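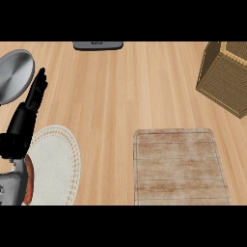
Hand comparison at Bidetley: first results

The simulator runs for the two robot hands finished on Saturday, a little later than planned. Both hands were tried on the same arm model and the same kitchen tabletop, with the same controller settings throughout. The only change between sets was the hand itself.

The Lambrechts hand has the longer fingers and a fairly bulky palm. It did well on the cutting board, where it could get a fingertip to the edge and tilt the board up before closing. Thin, flat things were harder. A metal lid lying flat gives the fingers very little to get under, and most of the failed grasps were on the lid. The Nisine hand is smaller and closes faster, but it slipped on the basket rim more often than we expected.

Each hand was given 300 attempts. The Lambrechts hand dropped or missed 40 of them and the Nisine hand 103. We would not read too much into the gap yet, as the friction values for the Nisine fingertips came from an early data sheet and will need checking against the real pads.

Camera placement also made a difference. With the view set lower, the palm hid the object during the last part of the approach and the controller had to guess. Raising the view helped both hands - the Nisine a bit more.

Next we will repeat the lid and basket runs with corrected friction, then move to the bench arm at Mastness in November. Anyone who wants the run logs or the tabletop file can find them in the shared project folder, under hand tests.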